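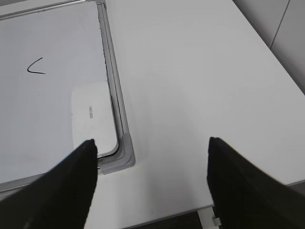 *Whiteboard with a grey aluminium frame and a white deli eraser.*

**Unley, September** - Berow, the neighbourhood learning room in Unley, is opening a lending shelf for small whiteboards. From this month, tutors, families and small clubs can borrow a board, an eraser and two markers for up to 13 days, without payment.

The idea came from the evening language classes. Many learners told us that they write more freely on a board than on paper, because a mistake goes away with one wipe. But at home they had only paper, and a new board is a cost which not every family wants to carry.

"In my beginners' group the people who never speak are often the first to write," said Tincuța Stanciu, who coordinates the classes. "I put the board flat on the table between them and I wait. After some minutes there is a word, then another person corrects it, and then they are talking."

Berow recommends to use the boards lying flat on a table. Learners can sit on all sides of it, and small children reach it more easily than a board on the wall. The eraser can stay on the board during the lesson.

## What can be borrowed

- one framed whiteboard, suitable for a table
- one eraser
- two black markers
- a cloth bag for carrying

Each household or group may have one set at a time. A set can be renewed once if no other person has asked for it. Markers which have become dry can be changed at the desk, also in the middle of the loan.

## Care of the boards and erasers

Erick Rashidi, who looks after the materials at Berow, has prepared a short sheet which goes in every bag. He asks borrowers to wipe the board on the same day, as old marker is much harder to remove - and never to use kitchen scourers, which scratch the surface. The grooves of the frame also collect marker dust and should be cleaned with a dry cloth.

"An eraser is a simple thing, but people forget that it also must be cleaned," he said. "If the felt is full, it only moves the ink from one place to another."
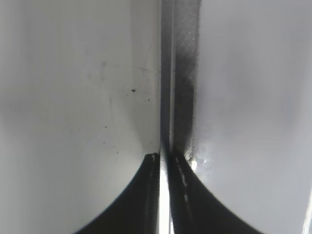

## Support and opening times

The first boards were bought with 2,723 dollars collected at the Moldovan supper in Unley, which was organised by Emilian Nistor together with families from the classes. A further contribution came from Nastberg, a local stationery supplier.

The lending desk is open in the evening from 7 pm to 8 pm, on every class night during term. Borrowers should bring one document with their current address. Registration is done at the desk and it is not necessary to be enrolled in a class.

Teachers who wish to reserve more than one set for a single lesson are asked to speak with Catarina Abreu at the desk beforehand.

**Media contact:** Emilian Cozma, Berow, Unley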